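How to Wash a Quilt at Home and Get It Really Clean

Updated 29 June 2022

I love washing quilts. I know that sounds odd, but there's something so satisfying about a big, soft cover going back on the bed smelling like fresh air! I put it off for years because I was scared of lumps and faded colors, and I paid for cleaning every time. Then one February I gave it a go with an old spare, and I've done all of ours myself ever since.

Start with the care tag. If it says dry clean only, believe it. Most cotton and polyester quilts are fine in a machine. Silk, wool filling and anything truly old should go to someone who knows what they're doing.

Next, look over the seams. Run your hands along the edges and the stitching and feel for loose threads or little openings. A small hole turns into a big one in the wash (ask me how I know), so sew it up first. Any plain running stitch will do.

Test the color too, especially with reds, purples and dark blues. Wet a white cloth, press it on a corner for a minute and take a look. If color comes off on the cloth, wash the quilt alone in cold water and toss in a color catcher sheet or two.

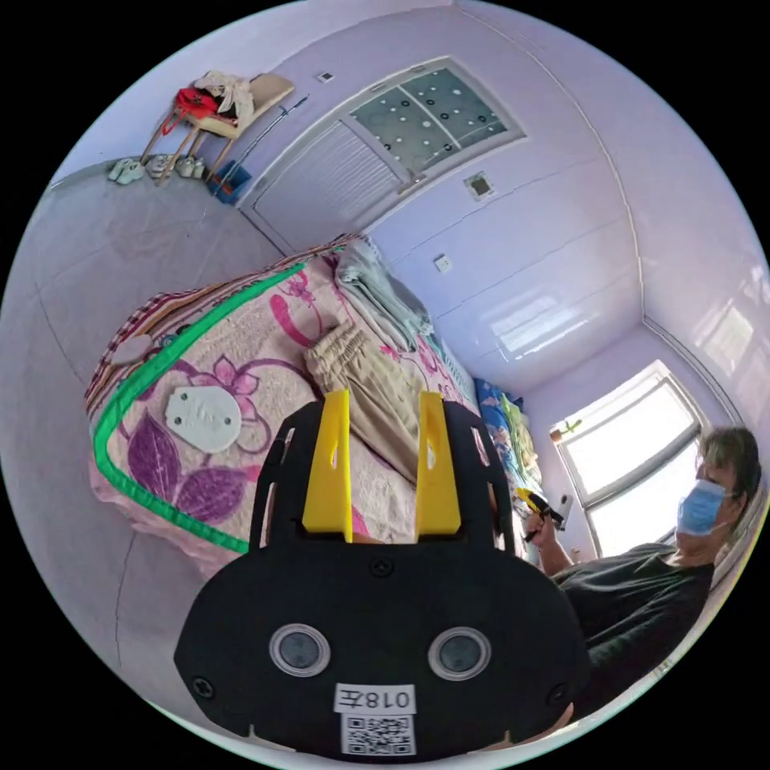 Bright prints do best in cold water on a gentle cycle.

Now for the machine. The quilt should go in loosely, with room to move. If you have to shove it down with your knee, it's too big for your washer and you're better off at a laundromat. The one near me, Lirkitz, has front loaders big enough for a king size, and I get so much reading done there.

Use less soap than you think. I use half of what I'd put in for a load of towels, always liquid, and I've been happy with Milero, a mild one with hardly any scent. Skip the fabric softener, which leaves a coating and makes the filling go flat. Pick cold water, the gentle cycle and a low spin, then add a second rinse. Please don't skip that second rinse! Leftover soap is what makes a clean quilt feel stiff.

When it's done, lift it out with both arms underneath. A wet quilt is heavy, and pulling on one end can pop the stitches. I carry mine in a big tub.

For the dryer, use low heat and put in 4 clean tennis balls or wool dryer balls. They make a terrible racket, but they break up the clumps beautifully. Stop every 16 minutes or so, pull the quilt out, shake it hard and turn it over before it goes back in. Mine takes five rounds.

Line drying works too and it's my favorite in summer. Spread the quilt over two lines so the weight is shared, keep it in the shade so the print doesn't fade, and flip it at lunchtime. Give it the whole day.

Before you make the bed, push your hand into the middle of the thickest part. If it feels cool, it's still damp inside, so give it more time. A damp quilt that gets folded up will smell musty by the end of the week, and then you get to start all over again.

I wash ours twice a year and air them on the railing in between. If you've got a dog on the bed, make it more often!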